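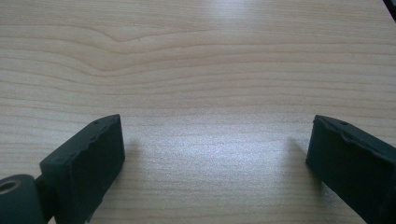 What finish did you end up using on the table?
Three thin coats of a clear satin, wiped on with an old T-shirt and sanded very lightly in between.

So many of you asked about the table that I figured it should get its own gallery page! Quick version for anyone new: I wanted a pale wooden top for the back room in Andport, I'm picky about grain, and I spent far too much of September looking at boards. Theano Lazaridis finally told me to stop looking and start sanding, so I did.

The grain is what sold me. Most of it runs in thin tan and pinkish-brown lines on a creamy background, nearly straight, and then up in one corner it lifts and dips in a big lazy wave. I keep tracing it with my finger when I'm on the phone. Valter Gouveia wanted me to put that corner against the wall (he likes things tidy) and I said absolutely not, that's the best bit!

It shines more than I planned. I went with satin so it wouldn't glare, and it still goes silvery in the middle when the light lands on it, with a sort of sparkle to it. In one spot the wood looks almost white. I've decided I love it, though I may rub it back with a fine pad before the holidays if I get tired of squinting over my coffee.

A few bits for those who wrote in:

The sanding took me 2 weekends, and I was slow. I stopped, I ate sandwiches, I went over the same patch again with the light from the other side. Go with the grain the whole way, even when your arm is begging you to go sideways.

The wavy corner needed the most patience. I wiped the finish on along the curve and kept the cloth barely damp, and on the last coat I left it alone overnight with the door shut so Bolo (cat, very hairy) couldn't get in.

I didn't stain it. Melahat Gündoğdu brought over a little can of honey color and we tried it on an offcut, and it was pretty, but the pinkish lines vanished completely. The offcut is now a very nice trivet.

For cleaning I use a soft cloth, warm water and a drop of dish soap, then a dry cloth right behind it. Hot mugs go on coasters. Yes, even yours, Lefteris!

Next up is the bench, from the same kind of wood if I can find another board with a wave in it. Anastasia Karras says there's a stack in Druridden I should go and see, so I'm borrowing her van on Saturday.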